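News > Community notices > Threads
Filed under: Library services, Borrowing

Ulstead Library Service has completed its review of overdue charges. The findings are set out in this thread for borrowers at the Grindau and Stutside branches.

Overdue charges on books, magazines and audiobooks have ended at both branches. Existing charges on 1,563 borrower accounts have been cleared. Borrowers do not need to apply or visit a desk.

Standard loans remain at three weeks. An item may be renewed twice, online or by telephone, unless another borrower has placed a hold on it.

An item that is 12 weeks overdue will be treated as lost, and the replacement cost will be added to the account. The cost is removed if the item is returned in reasonable condition – a worn cover or a loose page is not a concern.

Interlibrary loans are not covered by this change. The lending library sets its own terms, and these are printed on the slip inside the front cover.
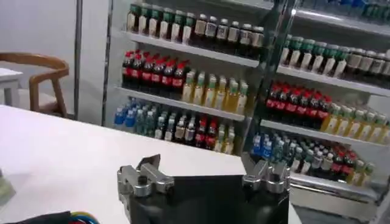 Ulstead Library Service – Borrower Accounts Team

Accounts that were suspended only for unpaid overdue charges have been reopened. Borrowers whose cards have expired should bring proof of address to either branch to have them renewed.

The after-hours return chute at Stutside will be closed for repairs in February. Items may be returned to the Grindau branch during that time, whichever branch they were borrowed from.

Large-print copies of the revised borrowing conditions are available at both desks. Questions about an individual account should be sent by direct message, without the card number.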